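The Second Face

The contract said that she must not touch her nose before October. Yen-ting Chow read this line many times in the car. It was a strange thing to promise, because it was her own nose and it had been on her own face for a long time.

"It is for the continuity," said her agent, Chin-lung Chiu. He was driving with one hand and eating a bun with the other. "They filmed 91 minutes with the old one. They can't have a new one walk in for the ending."

"And after October?"

"After October, the clinic is booked. Mottram Clinic, the good one. The doctor who did the singer."

She did not ask which singer. She looked at herself in the small mirror above the seat. When she was a girl, her grandmother used to press that nose between two fingers and say that it came from the south, from the fishing people, and that it could smell rain. Later a magazine called it "brave." After that she did not buy the magazine anymore.

Her film was called Rirero. It was the name of a town in the story, and also of a perfume that the town was making, and she never understood which came first. She played the wife of the perfume maker. In the last part the wife loses her sense of smell and tells no one for six years. 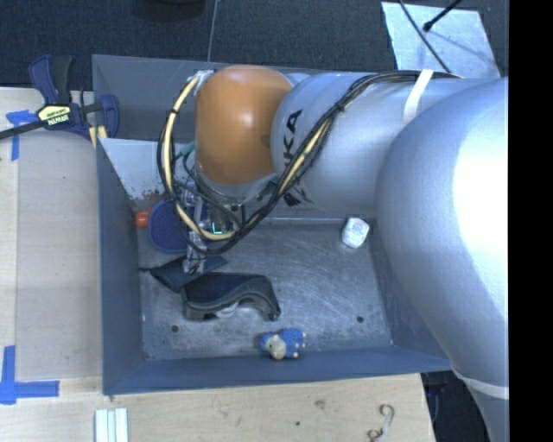

A robot arm at work over a metal bin

On the set they had built the kitchen again, a little smaller than before. The director wanted the wife to stand by the window and open a bottle, and to pretend that she liked it. They did it two times. Then the director came very close and looked at her, and Yen-ting thought, now he will say something about the light on my face, everybody does.

"You moved your nose," he said.

"I am sorry."

"No, no. You smelled it. She can't smell it, but she tries. Please do this again."

So she did it again. In the bottle there was only water with a little tea for the color. She breathed in slowly, as her grandmother did at the door before hanging the clothes, and she felt her nostrils open, the wide ones, the ones from the fishing people. The woman who held the microphone stopped chewing her gum.

In the evening Chin-lung waited for her with the papers from the clinic. There was a deposit of 3,456 dollars to pay, and a drawing. Somebody had drawn her from the side with a thin blue pen, and the new nose was inside the old one like a small boat inside a harbor.

"It's pretty," she said. It really was. She had seen it on many other women.

"Jisteck wants you for the face cream if you do it. They told me on the phone." He wiped his fingers - there was still some sugar on them - and gave her the pen. "You don't have to decide tonight. But tonight would be better."

She held the pen for some time. Outside it was getting dark, and the men were carrying the kitchen window to the truck. The door of the trailer was open a little. She put the drawing on her knees and lifted her head.

"Did you bring an umbrella?" she asked.

"Why? The sky is clear."

"Bring one tomorrow," said Yen-ting, and she went to look for her shoes.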